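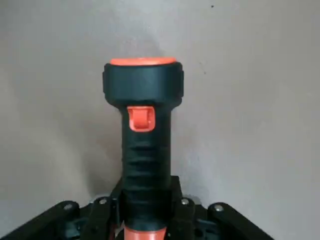

# Flelamden night league results

Ice hockey results for the Flelamden amateur league, kept as plain text files, one per season. Late fixtures finish after the rink office has closed, so scorers write up their sheets in the car park. Sheets are typed up by Wednesday.

Print this page | E-mail this page

## What each file holds

Every row is one game: home side, away side, goals by period, penalties in minutes and the name of the scorer. Usevik and Chauhan shared a bench for part of the first season — their penalties are listed together there and can't be split. 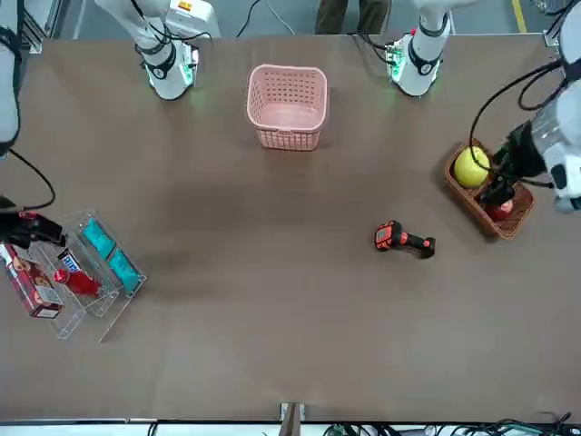 Overtime goals go in a column of their own. A shoot-out win counts as 2 points and is marked "SO". Games called off before the 15 minute mark are left out.

## Known gaps

- Clotance away games in January: goals only, no penalties
- 6 sheets have no scorer's name
- Shirt numbers above 4 in the junior file may be misread

## Corrections 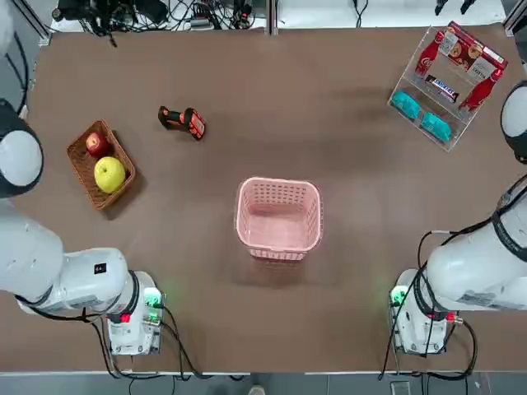 Send corrections to Mererid Voyle with a copy of the original sheet. Lay it flat on a plain table before you photograph it, and move other things out of the way first. Ntombi Mokoena checks changes to the junior file.

2 comments | 4 shares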